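May 23, 2021

Poltden relay site, encoder swap, day one

Old Ronau encoder out of rack 2. Fan was full of dust, bearing shot. Kept the power supply as spare, it's on the shelf with a tag. New unit in same slot, same IP, so don't go changing the monitoring page.

Audio was 10 frames early on the regional channel after the swap. Video fine. Tried the offset in the menu, it takes the value but drops it on reboot. Firmware thing? Asked Jakholm support, no reply yet. For now set it in the mux instead. Holds ok after 2 restarts.

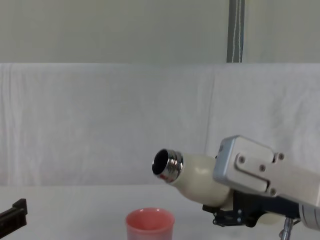
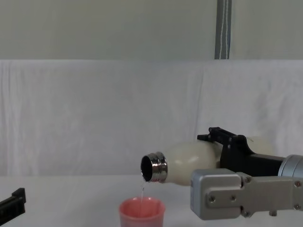
Left to do is the subtitle feed from Kariuki. Comes in on its own PID and the new encoder wants it remapped, otherwise the set top boxes show the menu entry but no text. Did the remap for the regional channel only. Off-air checks are slow, so get a drink before you start, a pink plastic cup of water is plenty, and keep it off the rack side. Logged the stream for 15 minutes, no PID errors, one late caption at the ad break. Might be theirs, might be ours. Need a longer log before we complain.

Bitrate cap still at the old number. Sports on the second channel looks blocky on wide shots, grass mostly. Want to raise it but the lease on the link says no until July. Ask again.

Alarm mails: 100 overnight, all the same loss-of-audio warning on a channel thats been shut for ages. Muted it. Should be deleted properly, don't have the login.

Next: backup config to the office drive, label the SDI cables (the blue ones are wrong), try the offset again if new firmware shows up.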